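**Re: can a machine do the dishes yet, or are we still kidding ourselves?**

**sabine_k**
Okay, I'll bite. I've had a robot vacuum for years, I have a dishwasher, I have a washer and a dryer, and I still spend my whole Sunday morning on my feet in the kitchen. The machines do the middle part of every chore and leave me both ends! Loading, unloading, clearing the counter, putting the onions back where onions live -- that's the part I want gone. So who here has seen anything that can really do it? I don't mean a trade show video with upbeat music.

**volker_albers**
I run second shift at a shop that makes hinge parts, so I come at this from the other side. We've had a Zurkus arm tending a press since last June. It's great. It picks the same blank off the same tray and sets it in the same fixture, and it doesn't get bored. We logged 1,856 parts on its best day.

But move the tray over by the width of my thumb and it grabs air. That's a room built for it, bolted to the floor, with a fence. Your kitchen is never the same twice. I wouldn't hold my breath.

**arif.kan**
Volker, that's an old-style arm though. You taught it points and it plays them back. The newer stuff looks through a camera and works out the move as it goes, so a shifted tray isn't a big deal anymore. I think you're judging the whole field by one press cell.

**volker_albers**
I'm judging it by the one that has to run all night. Our vendor brought in a camera-guided demo from Umaton too. It did fine on bin picking until somebody opened the dock door and the sun came in. Then we all stood there and watched it think.

**sabine_k**
"Watched it think" is my teenager and the laundry basket, so I'm used to that :)

**till_kramer**
Hobbyist here, so take it for what it's worth. I've been messing with a simulated kitchen on my home PC for most of the winter. No hardware, I can't afford any and my wife would kill me. The chore I picked sounds like nothing: get the food out of the sink, get the plate out of the sink, leave the rest of the counter alone. I've run 1,426 attempts with the current version and it finished 700 of them. A bit under half, then, and that's with no dock door and no sun!

What gets me is where it fails. Picking up one thing on a clear patch of counter is pretty much fine. Stuff that touches other stuff is awful. Round stuff is awful. Anything down in the basin is worse, and I spent 10 evenings just on the approach over the rim. Volker's right that a kitchen is a mess, and mine is a tidy one by my standards.

Anyway, from the Drarport kitchen I've been using:
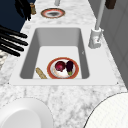

Onion and eggplant on the plate, bread stick down next to it.

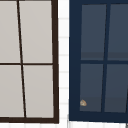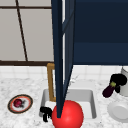 **wiebke_l**
Under half would get you fired from any kitchen I've worked in, but I'd like to know how long one attempt takes. If it's slow and I'm asleep, I don't care. My dishwasher takes over two hours and I've never once complained about it. Breakage is what I'd worry about. Does your score count a broken plate as a fail?

**till_kramer**
Good question, and no, it doesn't. Plates don't break in my setup, they just slide or bounce. So the true number for a real kitchen would be lower, yeah.

**volker_albers**
Well, there you go.

**arif.kan**
There you go what? A guy on a home PC, in his spare time, gets it right almost half the time on a job that takes sight and touch. A few years ago that was a research paper. I don't see how you look at that and say it isn't coming.

**volker_albers**
I never said it isn't coming. The question at the top says "yet." If Sabine wants her counter cleared this year, she should ask the teenager.

**sabine_k**
The teenager's success rate is well below 700 out of 1,426, for the record.

Wiebke, I'm with you on slow. It could take all night and I'd be thrilled -- as long as it doesn't wake the dog. But I hadn't thought about breakage at all, and I have my grandmother's plates in regular use. Would you trust one with knives? I don't think I would.

**wiebke_l**
Knives, no. Not for a long while. I'd let it have the plastic stuff and the pots and see how that went.

**till_kramer**
Pots next, then. I'll need a bigger sink. Going to rerun the batch with the plate starting in different spots and I'll post the numbers when it's done, probably next weekend if the PC holds up.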